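Minutes of the product meeting, August 1, 2024
Skititz accessories group

Present: Mebrat Tekleab (chair and minutes), purchasing, customer support, warehouse, web shop
Apologies: accounts

1. Minutes of the last meeting

The minutes were accepted with one correction. In item 4 the cable length of the Lencho power bank was written as metres and it should be centimetres.

2. Lencho power bank

Support reported that most of the questions from customers are still on the same matter: the power bank switches itself off when a very small device is connected, for example wireless earbuds. The supplier has confirmed that this is normal behaviour and that a low-current mode exists. To start it, the customer must press the button two times quickly. This is written in the manual, but only on the last page and in very small letters.

It was agreed to put the instruction on the product page, under the colour choices, and also on a card inside the box. Web shop will write the text. Purchasing will ask the supplier if the card can be packed at the factory.

The chair asked if we can say on the page that the power bank is allowed in cabin luggage. Purchasing answered that the capacity is below the usual limit, but airlines have different rules and we should tell the customer to check. Agreed.

3. Wident wall charger

There are 3,652 pieces in stock at the warehouse, all with the Australian plug. Of these, 397 are in the old packaging, where the socket drawing shows the wrong plug. The charger itself is correct. Warehouse proposed to put a sticker over the drawing. Support was of the opinion that a sticker looks cheap and customers will believe the item was returned by somebody. After some discussion it was decided to sell the old boxes at a lower price and to write the reason clearly on the page. 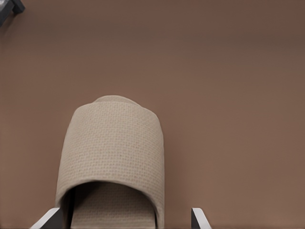

Purchasing then presented the offer for the new version with a foldable plug. The price is higher than we hoped. The supplier will hold it only if we order before the end of the month. The meeting did not decide, as accounts was not present. Mebrat Tekleab will speak with them and send the answer by email.

4. Mirnness desk stand with charging pad

The sample arrived. The pad charges a phone through a thin case without problem, but with a thick leather case it stops after some minutes. The chair would like to see the same test with another phone before we say anything to the supplier. The grey colour of the sample is darker than in the catalogue.

Support asked for a longer cable, as in February we had many complaints on this with the earlier stand. Purchasing will ask for a quote with both lengths.

5. Returns

Some 80 returned cables are waiting in the warehouse to be tested. Support will test them together with warehouse before the next meeting. Cables with a damaged connector go directly to recycling and will not be repaired.

6. Other business

Web shop reminded everyone to send changes to product texts in one file, with the item code in the first line.

The date of the next meeting will be sent by email when accounts has confirmed.

Minutes written by Mebrat Tekleab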